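**Rennie hand-held gripper kit: setup and care FAQ**

Maintained by Annag Jardine. Applies to the Rennie kit at the Lendham bench, running Cullow capture software. Hardware questions go to Debashish Sivakumar.

## Setup

### What has to be on the table before I start?

The hub, its cables and the objects for the task. Tools, cups and spare adapters go on the shelf. The tabletop is white and glossy, so wipe it with a dry cloth first. Spray cleaner leaves a film that shows up as glare in the wide-angle view.

### In what order do I connect things?

1. Hub to the capture computer.
2. Sensor kit to the hub.
3. Start Cullow and wait for the device list to fill.
4. Put the kit on your hands last.

If the kit goes in before the hub has a host, the software may list it under a generic name. Unplug the kit at the hub, wait 2 seconds and plug it back in.

### How much slack does the cable need?

Enough to reach the far rim of the table with the arm straight and no pull at the connector. Sit down, reach for the farthest object, then reach to each side. If the cable goes tight at any point, move the hub closer before you add an extension. Any spare length stays in loose loops clear of the objects. Do not wind it tightly or tie it to the table leg.

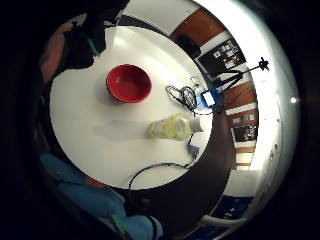
Route the host cable over the edge on the side away from your feet. It should hang free below the tabletop without touching the chair. A chair wheel parked on that cable is the most common cause of a dropped device list on this bench, and the log records it only as "host lost."

### Do the objects need fixed positions?

Only if the task sheet says so. Otherwise keep them where both hands can reach and away from the cable. Cullow does not use object positions for calibration.

## Calibration and marker block

### When do I recalibrate?

- After the marker block has been removed, bumped or replaced.
- After the fixed camera or its stand has been moved.
- After 300 recordings, even if nothing looks wrong.

A restart of the software alone does not call for it. The last calibration is loaded from disk.

### The tracker loses the marker block. What should I check?

Check in this order:

- Smudges on the printed faces. Clean them with a dry lint-free cloth. Alcohol lifts the print.
- Lifted corners on the printed sheet. Replace the block; do not glue the corner down.
- Play in the mount. Hold the kit still and try to rock the block. Any movement means the screws need tightening, followed by a recalibration.
- Exposure. It is locked at 2000 microseconds in the bench profile. If someone has set it to auto, reload the profile.
- Hand angle. At least one face must point at the fixed camera. Two give a steadier pose.

Run the static test before going back to work: hands in front of the chest, block toward the camera, no movement until the counter reaches 2000 samples. The pose trace should stay flat. A slow drift points to the mount — a sudden jump is usually a dirty face or a reflection.

- Hub power. Look at the indicator lights while the test runs. If they go out when you move a hand, swap the hub cable first and the hub second.
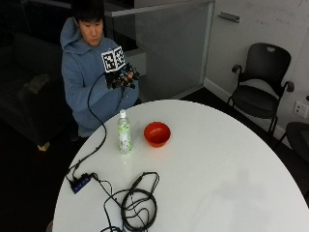
## Care and repair

### How do I clean the fingers and the lens?

Use a damp cloth on the fingers and a dry lens cloth on the wide-angle lens. Keep liquid away from the seam behind the lens ring, which is not sealed.

### Can I replace a cable myself?

Yes, with the kit off your hands and Cullow closed. Use the Avotex cables in the labeled drawer. Write the replacement in the bench log with the port it came from. Put the failed cable in the return tray — don't put it back in the drawer, even if it works when bent a certain way.

### A connector feels loose. Can I keep recording?

No. Stop, mark the current take as bad and tell Debashish. The socket on the kit side is soldered to the sensor board, and a worn one has to be changed at the repair desk.

### How should the kit be stored?

In its case, marker block facing up, cable unplugged and laid in wide loops. Leave the hub on the bench with the host cable attached.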